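Freezer clean-out, upright models

Posted in Kitchen / Cold stuff

Do it in February if you can. Cold porch, food sits out there happily, no rush. In summer you need coolers and a friend.

Eat down first. Two weeks of odd dinners. Whatever's left goes in a cooler with towels packed on top, lid shut, stop peeking.

Unplug. Turning the dial to off is not the same thing on every model so pull the plug. Old towels on the floor, more than you think. Door open and wedged with a rolled dishcloth or it swings shut on you while you're at the sink.

Frost: bowl of hot water on the lowest shelf, folded towel under it, swap when it cools. Plastic scraper only. I put a butter knife through a liner once, years ago, and that was teh end of that freezer. No hair dryers near a puddle please.
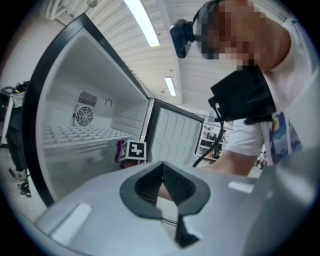
Wire shelves out if they come out, check the manual, some are fixed and you'll crack a clip pulling. If they're cold let them warm up on the counter before they go in hot water. Baking soda in warm water for the walls, 2 tablespoons to a quart. Old toothbrush for the shelf grid and any vent slots, barely damp. Don't spray anything straight at a fan. Spray the cloth.

Door next. Grooves and ridges in the liner hold crumbs, peas, who knows what. Cotton swab along the gasket, fold it back gently, dry it after. A wet gasket freezes to the cabinet and then you yank it and it tears.

Dry everything. Then dry it again. Plug in, shut the door, leave it empty until it's properly cold. Mine wants up to 8 hours, I start by 9 in the morning and load after supper.

Loading: flat bags of soup standing up like files, meat at the bottom in a tray in case of leaks, bread on top so nothing squashes it. Leave the fan and vents clear, air has to move. Masking tape and a marker, name and month. You will not recognize chili in June.

Colette Tanguy wrote in to say a drop of vanilla on a cotton ball, left inside overnight while it's unplugged, takes care of the fishy smell. Tried it, works ok. Coffee grounds in a saucer work better but spil easier.

Next time, ice trays.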